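I've been meaning to write up my bin method for ages, mostly because my sister keeps asking how I get through the toy blocks so quickly at the end of the school holidays. It isn't clever, but it does work for me!

Start with one big container with sides that slope outwards. I used to use a deep straight-sided box and I was forever scrabbling in the corners with my fingernails. With flared sides everything slides back down towards the middle, and you can get your whole hand in (and your wrist, and a jumper sleeve if you forget to push it up). Metal is noisy but wipes clean in seconds. Mine came from a farm sale near Bedley and cost me 30 pence, dent included.

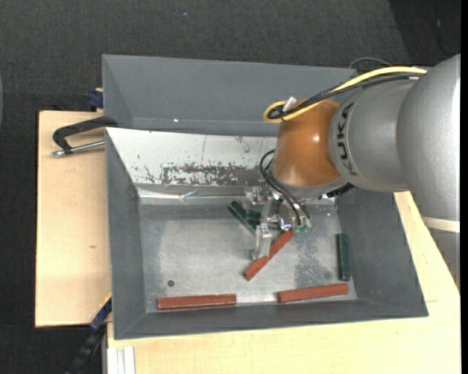

Next, stand it on something flat at a height that suits your back. I did this on my knees on the carpet for years and regretted it every time. A bit of board across two trestles is fine, as long as it doesn't wobble when you lean on it.

Then take out one colour at a time. I go for red first as it's easiest to spot, and I don't let myself pick up anything else until the reds are gone. My neighbour Vija sorts by size and swears it's quicker - we've agreed to differ. Anything sticky goes in a washing-up bowl with warm water and a squirt of soap, then on an old towel overnight.

Last time we had 156 blocks and it took me 35 minutes with the radio on, including a stop for tea. If you've got more than that, do it over two evenings. Lids on, labels facing out, and pop the big bin back under the stairs for next time.

100 shares
6 comments

Recent tips
Getting felt-tip off a painted wall
Drawer dividers from cereal boxes
Jam jars for odd screws
What to do with single socks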